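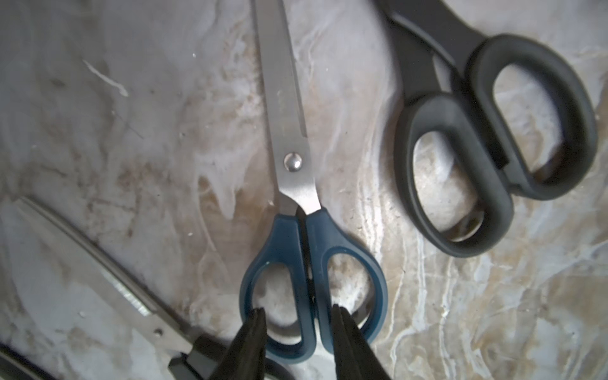 Grubby caulk line and a scissors pile-up on the same bench: is a tray the answer or am I being sold something? Our craft room bench is a marble-look top in two lengths, joined on site. I keep the scissors on it, and they used to live in a mug until the mug went over one too many times. The pair with the blue handles is the one I cut paper with, and the blades have picked up specks and faint scratches. My sister-in-law reckons that's from lying about on the bench and that everything would be fine if I bought a proper tool organiser. She sent me a link to the Sultura bench organiser, 24 slots, "colour-coded for calm". I do not own 24 of anything worth colour coding.

So I've put a plain white plastic tray down and told everyone the scissors go in it. Now I'm noticing the other problem, the join in the top. The sealant has gone crumbly and there are tan and brown flecks stuck in it. The tray ends up right beside it. 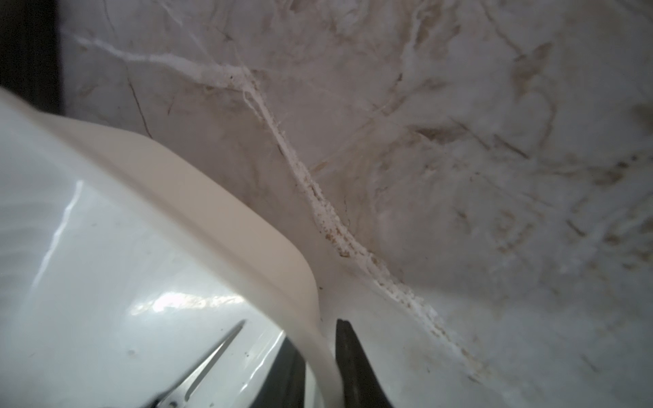

## What I'd like to know

1. Does a tray do anything for scissors, or is it just a tidier heap?
2. Can that sealant be cleaned or does it have to come out? The bloke at the hardware shop said a tube of Skorkar renewing gel would "bring it back in 60 minutes". I have my doubts.
3. Is there any truth in the claim that paper scissors and fabric scissors mustn't share a tray? Sounds like something made up to sell a second tray.

Bench went in last September, if that matters.

**Posted by benchtop_grump**

---

**glueandtwine**

Get the organiser! I've got the Sultura one in grey and I love it, my whole room feels different. Can't help with the sealant, sorry, we have timber. Maybe a bit of bicarb?

---

**salazar_road_sheds**

Bicarb is the reply to everything on this site and I've never seen it fix a crumbly joint.

Sealant first. Flecks sitting on top of sound silicone will come off with warm water, dish soap and an old toothbrush. Flecks that are embedded, in stuff that's going to crumbs, won't. I don't believe any gel puts crumbs back together in 60 minutes or in 3000. Rake it out with a plastic scraper (not a metal one), vacuum the gap, wipe it with metho, let it dry, tape both sides and run a fresh bead. Pull the tape while it's wet. Check what your top is made of before the metho goes on, as some laminates and resins sulk about solvents. If it was only put in last September I'd be ringing the installer before I lifted a finger, though I wouldn't hold my breath for the call back.

Shift the tray while you do it. Crud collects along the edge of anything parked beside a join.

As for trays, I'm lukewarm. It gives you one place to look, and it's easier to wipe out than a mug. It won't keep blades sharp. I also notice that people own a tray and then put things next to it.
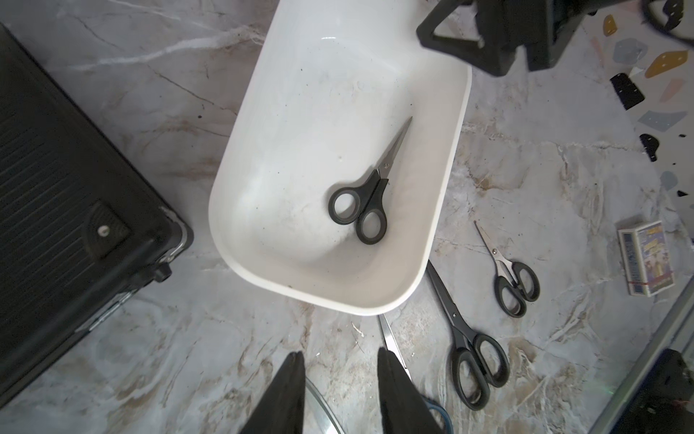 *Four pairs of scissors, one in the tray.*

That's my whole objection to organisers in one go. The Clatirberg roll-out one in the catalogue is over 792 dollars with the drawer unit, and I'd bet the big black pair would still end up on the bench. Use the tray you've got for a month and see who puts anything back.

---

**hemline_hobart**

Mostly agree with the above, but the fabric scissors thing isn't made up. Paper takes the edge off them and after that they chew at cotton. Sharing a tray does no harm at all though. What does the harm is somebody grabbing the nearest pair for wrapping paper. I tie a scrap of ribbon through one handle and anyone who uses that pair on cardboard hears about it.

Specks on the blades: try a drop of sewing machine oil on a rag and work it round the pivot as well. If they wipe off, it was glue or tape gum. If they don't and you can feel them with a fingernail, could be the start of rust, and I'd look at whether they're being put away damp. Scratches you just live with.

I wouldn't buy the gel either.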